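## 4. Findings

### 4.1 Setting and material

The study followed the handling of small packaged goods at Nallholm, a contract packing and kitting business in which bottles, canisters and loose containers are sorted into tubs before they are passed on for labeling. Until January this work was done by hand at standing benches. It was then moved in part to paired robot arms supplied by Drutau and run with the Toom scheduling software. The benches in the development area, where new item types are prepared before release to the packing hall, were included in the study from the start, as earlier work on bench automation has tended to treat this preparation as finished before the system reaches the workplace.

The material consists of 248 entries from the shift log, field notes from both areas, and group interviews held at the end of each observation period. Entries were coded by two readers working separately. Disagreements were settled by going back to the log text, and where the text did not allow a decision the entry was coded as mixed. Interview remarks are reported without role or shift at the request of the participants.

The development area is an open room shared with desk work. Item types are laid out on a wooden tabletop within reach of the arms, and other staff carry on with their own tasks a short distance away (Figure 1a). The layout matters for the findings in Section 4.3. Under manual sorting, bench and desk staff at Nallholm worked on separate floors and met mainly at handover. In the present arrangement a question about an item can be put to a person at a laptop without leaving the room.
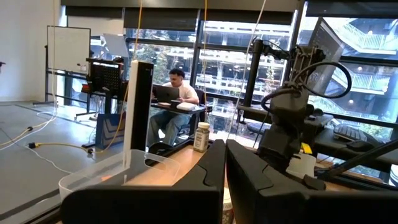

### 4.2 Changes in the task

Three groups of duties were identified in the log: presenting items, clearing faults, and releasing an item type for unattended runs. Only the first has a close match in the manual process. A sorter working by hand picked up whatever came next and turned it as needed. A worker presenting items to the arms must decide in advance where each one will stand, which way it will face, and how much free space will be left beside it. Several participants described this as slower work with more thinking in it.

Fault clearing took up a larger share of the log than the plant had planned for. Of the 248 entries, most concerned items that had shifted, tipped or been placed too close to the wall of a container. Faults in the arms themselves were few and were passed on to Drutau under the service contract. The entries on shifted items are of more interest here, as they record decisions made by the bench worker: whether to reset the item and repeat, to change the layout, or to return the item type to manual sorting. The written procedure covers the first of these. The other two were worked out on the floor and entered in the log in free text, often with a note on who had been asked.

Release of an item type requires 400 picks without a worker stepping in. The threshold was set by the Beston group, which owns the plant, and is the same for all items. Participants accepted the need for a threshold but questioned its uniformity. A squat canister with a flat top and a bottle with a narrow screw cap place different demands on the grip and on the container around them, and both are held to the same count. One item type in the log was restarted after 845 picks in total without reaching the required run, and was then returned to the manual benches.

The choice of container was also found to affect the work. Clear tubs, dark low bins and handled baskets are all in use, and in trial layouts more than one kind may stand within reach of the two arms at the same time (Figure 1b). Bench workers came to treat the container as part of the layout to be adjusted. Purchasing continued to treat it as stock, to be replaced by whatever was available at the time of ordering. The resulting mismatches account for a separate code in the final scheme (Code 2, "container change not announced"). 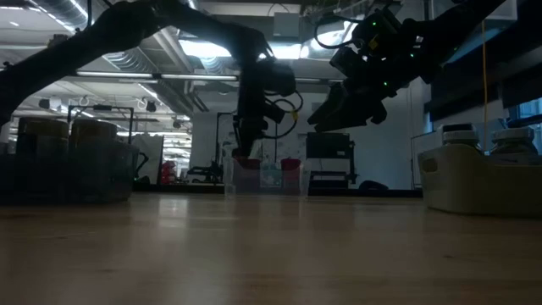 One participant objected to this reading in the closing interview, saying that the containers had been changed without notice under manual sorting as well, and that a person simply reached in a little differently and made no entry about it. What had changed, on this account, was that the difference now stopped the line and someone had to write it down.

**Figure 1.** Bench work in the development area at Nallholm. (a) Tabletop with a clear tub and a small bottle in front of the gripper; desk work in progress behind. (b) Paired arms above a tabletop with a dark bin at left and a basket holding two white-capped bottles at right.

The objection was put to the remaining interview groups and was supported in each. The code was kept, but it is read in what follows as a measure of recording and cannot be taken as evidence that unannounced changes became more frequent.

### 4.3 Contact between bench and desk staff

Log entries that name a consultation were compared across the two areas. In the development area, questions were usually answered within the same entry. In the packing hall, where desk staff are not present, the answer was more often found in a later entry or was missing. Workers who had spent time in both areas reported that they raised fewer questions in the hall and made more decisions alone, including decisions to return an item type to manual sorting. The procedure does not say who may make that decision, and at the close of the study it had not been revised.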